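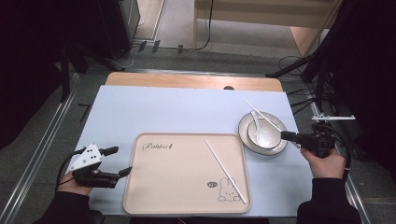

How long should you soak dried rice noodles before they go in the pan? For the flat 3 mm kind, 40 minutes in cold tap water gave us the best result, and hot water was worse every single time.

That's the short version of what I spent most of June on for my food studies project. The longer version starts with me ruining dinner at my flatmate's house. Her mum makes a noodle dish the whole family just calls Diệp, after the aunt who came up with it, and I was trusted with the noodles (big mistake). I poured a kettle over them, went off to chat, and came back to something like wallpaper paste. So when we had to pick a topic I already had mine!

I worked with Xuân Chu, who did the cooking while I did the timing and the writing up. We bought all our noodles from Cluver, the little grocer's near the Prirkau bus stop, and we made sure every packet came from the same delivery so we weren't comparing old stock with new. Then we tried three ways of soaking: cold tap water, warm water from the tap, and water just off the boil. Each one got a short soak, a middling one and a long one, and after that everything had the same quick fry in a hot pan with a spoonful of oil and nothing else. No sauce, which made the tasting pretty grim, I have to say.

For the tasting we roped in 8 people from our year. They didn't know which batch was which, and they scored each one for chewiness, stickiness and how much it had broken up. We also weighed the noodles before and after soaking. Our best cold batch came out at 321 grams once it was drained, and I was silly enough not to write down how long I'd left it in the sieve, so please don't lean on that number too much.

The boiled water batches went soft on the outside and stayed a bit hard in the middle, and then they stuck to each other in the pan. Warm water was fine if you were paying attention, but the gap between ready and too soft was tiny. Cold water was slow and dull and lovely - you could wander off for a bit and they'd still be all right.

Valentyna Kuzmenko, our tutor, asked a good question when we showed her the first draft on the Wednesday: would it be the same with hard water? We had no idea. The water in Prirkau is quite soft, but my gran lives over in Bundau where the kettle furs up in no time, so I took a packet there and did the cold soak again. Gran and I couldn't taste any difference, though two people isn't much of a panel and she likes everything overcooked anyway.

If I did it again I'd use a second brand, test thinner noodles as well, and let people have some sauce. Xuân wants to try brown rice noodles next term. The full score sheets are at the back, and the one with the oil stain is still readable if you hold it up to the light.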